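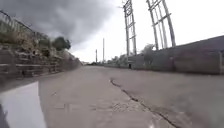
The Vullcombe Road

Survey of the lower Vullcombe road, 2018-09-14. Surveyor: Sabine Kramer. Recorder: Mattes Kettler. Weather: heavy cloud, no rain at start.

Kramer wrote the header herself and passed the clipboard to Kettler. She had worked for the Mernar district for 11 years and had her own order for things. Surface first, then walls, then railings, then anything else. Kettler had been with the district since January and would have started with the walls.

"Surface," she said. "Worn. Dusty. One long crack, running diagonal, right-hand side."

"Width?"

She set the gauge in it. "Two millimeters at the far end. Five here."

He wrote 2 and 5. She moved the gauge and read it again and got the same numbers.

"Loose material left of the crack. Edges crumbling. Put it down as category B."

"The last report has it as category C."

"Who did the last report?"

He turned back the sheets. The last report was signed by her father. It was typed, and the signature had been made with a pen that was running out, so that the K was firm and the rest had to be guessed at. Kettler did not read the name aloud. He held the sheet where she could see it.

"B," she said. "He marked low. It kept the road open."

The road had been built to carry stone from the Trunder quarry. The quarry was closed. The proposal from the Medina office was to close the road as well, at the upper junction, and let the traffic use the valley route. The proposal needed one current survey. A category B would be enough, if the walls agreed with it.

Kettler looked at the markings on the left side. They had been letters or an arrow. He asked how he should enter them.

"Illegible."

"Do you know what they said?"

"Yes," Kramer said. "Enter illegible."

He entered it. 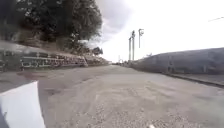 Walls and Railings

The left wall was slower. Kramer struck the stones with a small hammer and listened, and Kettler noted the ones that sounded hollow. She used the left hand for the hammer and kept the right flat against the wall. He had not seen that in the manual.

"What does the other hand do?"

"It tells you if the next one moves."

He tried it. The stone was rough and he felt nothing, then on the fourth blow he felt a short knock come back through his palm from somewhere deeper in. He took the hand away.

"That one," she said. "Write it down."

By the old sheets the wall was 977 meters long. They tested it at intervals as far as the first bend in the plan. She found the wall sound, with local defects. She had him read the sentence back and then had him remove the word "generally," which he had added.

The railing was entered as complete. It took less time than anything else.

"So the walls don't agree with the surface," Kettler said.

"No."

"Which one does Medina use?"

"They use what's on the last line." She took the clipboard. The last line was headed Recommendation, and her father's had said Retain, inspect yearly. She read it for longer than three words needed. Then she wrote Resurface, retain, and under it the number of her license, and gave him the pen to sign as recorder.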